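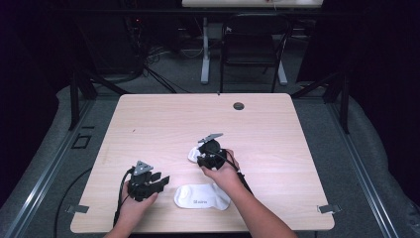 wodstead_nights
Why does a gripper fault out with error 1543 when the jaws are only half closed? Usually the force reading has drifted, so the controller thinks it's crushing something.

Mine threw it Friday, then clamped down anyway. On my thumb. Great feature.

gondgate75
Drift my foot. It's the cable. Swap it.

rdoucet
Swapped mine twice, same code - so no. - Rochelle Doucet

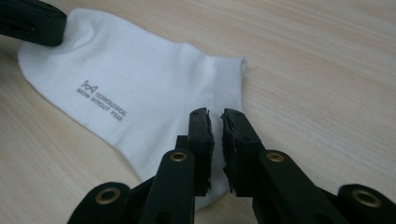 fitzsimmons_fan
Should the jaws let go on a fault? Depends on the load: socks, sure, but a 700 gram casting will land on your foot.

gondgate75
Still the cable.

wodstead_nights
New cable went in at lunch. Error 1543 by coffee. Rezeroed the force reading, clean since. I've sent Sedix the log and a picture of my thumb.

gondgate75
Bad batch of cables.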